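4. Recording demonstrations by hand

This section covers teaching a folding task with the paired hand-held grippers. If you are using the remote station, go to Section 5, where the chair is more comfortable and the swearing is quieter.

You should already have finished the pairing steps in Section 3. If the two status lights in the Conberg recorder window are still amber, you have not, whatever you remember doing.

Before you start

1. Clear the table. The model will learn whatever is on it, including your coffee.

2. Put both grippers on the table with the jaws closed and press Zero in the recorder window. Keep your hands off them until the bar fills.

3. Pick up the left gripper with the left hand and the right gripper with the right. The recorder cannot tell if you swap them. It will happily save a full session of mirrored folding, and you will find out at training time, usually in front of a visitor.

4. Walk each cable back to the recorder with your eyes and make sure neither one crosses in front of you. Stand so that both can hang behind your wrists.

5. Open and close each gripper three times. The opening shown on screen should follow your fingers without a visible delay. If it lags, close the other programs on the recording computer. Yes, the browser too.

CAUTION: The jaws close harder than they look. Keep rings, lanyards and long sleeves away from them.

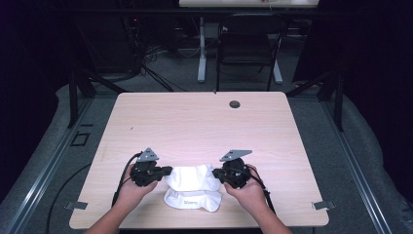

A demonstration, for the purposes of the Homilent trainer, is one complete attempt at the task from a resting start to a resting finish. It has a beginning and an end, and both are your job to mark. Start with the cloth bunched up, since a cloth that begins every take neatly squared off teaches the robot to fold only cloths that hardly need it. Take hold near the two sides, one gripper on each, with the jaws pointing in toward each other, and lift just the upper layer so that a fold comes up in the middle and the lower flap stays on the table. If your cloth has a printed label on the flap, as ours does, leave it on but do not let it end up in the same place at the start of every take. The trainer likes a landmark, and it will cling to one long after you have switched to plain cloths.

Recording a take

6. Press the foot pedal once. Wait for the tone, then count to two before moving.

7. Fold at about half the speed you would use at home. Aba Antwi, who wrote the first version of this guide, put it as "fold as if your mother-in-law is watching," and we have not improved on it.

8. Keep both grippers above the tabletop throughout. Dipping one below the edge to scratch your knee ends tracking on that side.

9. When the fold is finished, open both jaws fully, raise the grippers a hand's width, and hold still.

10. Press the pedal again. Two tones mean the take was saved. One long tone means it was not, and you may feel however you like about that.

11. Shake the cloth out, drop it somewhere new, and go again.

How many takes

A single fold on one type of cloth needs 300 good takes. Below that the robot tends to approach the cloth with confidence and then stop, like a man who has walked into the kitchen and forgotten why. A two-fold sequence needs 800. Split these between at least two people. Everyone has habits, and Cecilia Essien's left-hand flourish lived on in the Livamport arm for most of a July before we recorded over it.

Mistakes

If you fumble a corner and recover, keep the take. Recoveries are useful. If you drop the cloth on the floor, tap the pedal twice to discard it. Do not discard takes just for being ugly - the trainer has no taste, and a batch of nothing but perfect folds leaves it helpless at the first wrinkle.

NOTE: Discarded takes stay in the Kwofie folder until you empty it. Recording stops without warning when the disk is full, so empty it at lunch.

Finishing up

12. Put both grippers down and close the session before unplugging anything.

13. Play back the last five takes at double speed. Look for frozen grippers and for the cloth leaving the table.

14. Coil the cables loosely. Replacements take a while to arrive, and the remote station has its own waiting list.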